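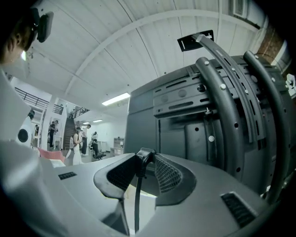 Braltilbridge Harriers Members' Forum: Relay Selection and Leg Allocation

Posted by Anas Chidiac (Relay Secretary)
Members are advised that entries for the Stundcombe Trail Relay close at the end of December. The club has been allotted bib 83 and may enter one team of twelve, running in pairs over six legs. Runners carrying watches should bring their own charging lead to the registration desk, a black cable with a small black connector being easily mistaken for the next person's. Selection will be based on the two autumn trial runs. Any member who missed both trials should write to me before the entry is submitted.

Posted by legfour_hopeful
Thank you for the notice. I wish to question the use of the trials as the sole measure. The second was held on road owing to the closure of the Kanaan path, and road form is a poor guide to Leg 3, which climbs 379 meters on rough ground.

Posted by M_Branitz_Road
I respectfully disagree. Every member had the same notice and ran the same course. Last year places were given on reputation, and we finished 23rd with two pairs well behind their expected times.

Posted by fellside_reader
Those two pairs were delayed by fog above Branitz. The results sheet does not record that, and it should not be held against them.

Posted by Anas Chidiac (Relay Secretary)
Both points are noted. For Legs 3 and 5 only, recent hill race results will be considered together with the trial times. The other four legs will be decided on the trials as announced.

Posted by legfour_hopeful
That is acceptable to me. May pairs state a preference for a partner?

Posted by Anas Chidiac (Relay Secretary)
They may, in writing. Preferences will be followed where the times are close.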